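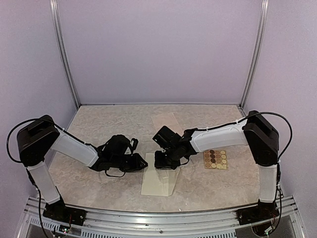
Two arms over the marble-patterned panel.

I have played the Bognár reverb pedal for six weeks now, so I think I can write something fair about it. I bought it used in November from Karine Lapointe, who plays bass in our band and has no patience for reverb. She asked 45 dollars and I paid without discussion.

First the good part. The spring mode is very nice with single-coil pickups. When I play short notes near the bridge I hear a little splash after each one, and it does not cover the next note. The plate mode is darker. I use it for slow songs, with the mix knob at 9 o'clock and the tone almost closed.

The third mode is called Favard and I still do not understand it. It adds a high octave which comes in late – a bit like an organ in another room. Clifford Charbonneau, our singer, likes it very much. For me it is too sweet, and after two songs I turn it off.

Now the less good part. The pedal needs its own power supply. On the same cable with my Fustgate overdrive it makes a thin whistle, and the whistle gets louder when I turn up the gain. I tried another cable and the noise stayed. With a separate supply it is silent.

The footswitch is also quite stiff. In socks I must push with the heel, and then sometimes I move the decay knob with my toes. I put a small rubber ring around the knob and now it stays in place.

I compared it with the Calturari at the shop, which has 12 presets and a screen. It sounds wider in stereo, but I play through one small amp, so I would not hear this at home. I will keep the Bognár. Next I want to try it before the overdrive, where the spring sound should become more dirty.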